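Notebook, December, after lunch

Casting claim, round two. For anyone picking this up cold: we are trying to work out whether the woman in the Lallex bank ad is the same woman who plays the night nurse in Astgate. Fulgencio Urquijo says yes and has said so every morning since the ad started running. I say the evidence so far is a jawline and a feeling.

What we have. The ad runs 30 seconds. She is on screen for the middle part of it, facing us once, and then mostly side-on while the fellow with the dog talks about mortgages. In Astgate she turns up in episode 2 and again late in the season, always in a corridor, always lit green. The show's lighting makes everybody look like the same tired person. I went through her corridor stuff twice this morning with the brightness up and I still couldn't swear to the colour of her eyes.

Fulgencio's case rests on the voice. He played me the ad with the picture off, then the nurse telling the detective to get out of the ward. I'll give him that they're both low and a bit scratchy. But the ad voice could be dubbed. Plenty of bank ads are. The line about "a home that waits for you" doesn't quite sit on her lips, and I marked that down last time too, before he talked over me.
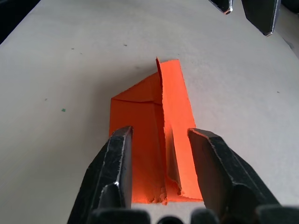 The credits are no help. Episode 2 lists "Nurse" and a surname, Sarmiento, with no first name, which is odd for a show that credits the horse in full. The late episode doesn't list a nurse at all. Fulgencio takes the missing name as proof she was about to get famous and her agent was renegotiating. I take it as proof that someone in post forgot a line. We agreed to put both down and move on.

Fan pages: three claim to have the answer. The first says it's Sarmiento and links to the second. The second says it's Sarmiento and links to the first. The third says it's somebody else entirely, and has a photo of a woman at a premiere with sunglasses on, so I'm not counting it. The whole internet case is one guess holding its own hand. Don't cite any of these in the write-up unless we find out where the guess started.

3.40 pm. Tried the comparison clip Fulgencio cut together. He's put the ad and the show side by side and slowed both down, and at that speed I'd believe she was my aunt. Asked him to redo it at normal speed with matching head angles. He grumbled but he's doing it.

Also asked him to add a couple of wrong answers. If we show people the ad next to only one actress, they'll say yes to be nice. I want at least two other women from the Astgate cast in there, similar age, similar hair, and I want the order shuffled. He thinks this is overkill for a piece that will run 300 words under a photo. Maybe so. We got the Stulier thing wrong last winter by doing exactly what he's suggesting now, and the correction was longer than the item.

(For the record, Stulier: we said the bloke in the perfume campaign was the younger brother from the cooking show. He was a dentist. He was quite decent about it.)

4.15 pm. New clip is ready. Showed it to the 9 people still in the office. Four picked Sarmiento, three picked the pathologist, one picked the receptionist, and one asked what Astgate was. Fulgencio is calling that a win. Four out of 9 with the pathologist right behind is a shrug, as far as I'm concerned, and the pathologist isn't even in the running, she's got a different nose.

The ear might be worth something. In the side-on bit of the ad there's a small notch near the top of the left ear, or a shadow, or a hair. In the corridor her hair covers it every time except one, when she bends to pick up the chart, and then it's a blur. If someone has the disc version of the show, please have a look at that moment and write down what you see before you read the rest of this page.

Rang the ad agency. Got a recorded message about holiday hours. Emailed the bank's press desk as well, asked plainly who she is and whether it's her own voice.

Not running it tomorrow. Fulgencio wants "could it be?" in the headline and I've said no, a question mark doesn't make it checked. Draft is parked in the shared folder with her name left blank. Leave it blank until one of those emails comes back.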